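Ticket 416: Items tangled and one ring missing from jewelry box
Product: Mumus jewelry box, red, open tray
Opened by: Rimantas Jaunzems
Site: Ullasdale
Status: Closed

Problem reported

Everything in the box has worked itself into one knot. The box has a single tray with no dividers, so bracelets, cord and rings all sit together. When I lift one bracelet the rest come with it. One ring on my list is not showing up at all. I have the insert kit from Irgate but have not put it in yet.

Steps tried before opening the ticket

Shook the box gently from side to side. Made it worse.
Pulled the black cord from the free end. It tightened, so I stopped.
Moved the box from the dresser to the bed so that small things would not bounce onto the floor.

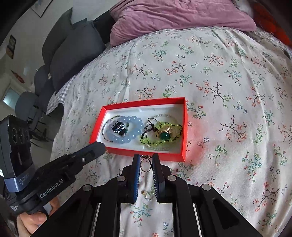

The cord is the main trouble. It goes through the yellow-green beads and has a knot in it on the left side. I don't want to cut it. The light blue beads are big and smooth and should come free without much work.

Reply from Wysocka support

Please leave the cord for last. Take out the rings first, then anything with large beads, then the small bead strands. Lay each piece flat on cloth with a gap between pieces. Do not use oil or powder on the strands. For the cord, loosen the knot from the middle with a blunt needle. Which ring is missing?

Update from Rimantas Jaunzems, 25 July 2018

The missing one is a plain thin band. The green stone ring and the small sparkly one are both accounted for. I am using the bed sheet as the sorting cloth. The flower print makes it a little harder to spot small pieces, so I will check the sheet before I shake it out.

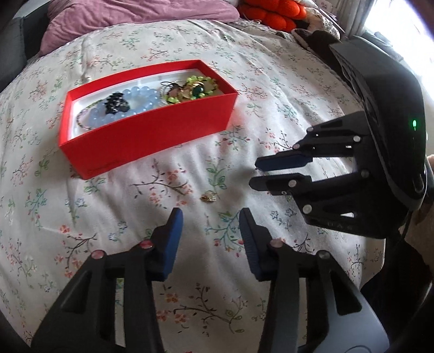 I worked for 16 minutes on the knot with a darning needle and got it loose. The blue beads came out after that, then the yellow-green ones. Nothing snapped. The plain band turned up under the edge of the tray liner, which lifts out if you press one corner.

Reply from Wysocka support

Good. Before you put things back, press the liner down at all four corners. If a corner will not stay down, the liner needs replacing. The insert makes 3 sections. We suggest rings in one, large beads in another, and cord and thin strands in the last, with the cord coiled and tied.

Update from Rimantas Jaunzems

Liner is flat and the insert fits. The hair clip has gone to the bathroom drawer. OK to close.

Closed by Wysocka support. Cause: no dividers, liner corner not seated. No parts sent.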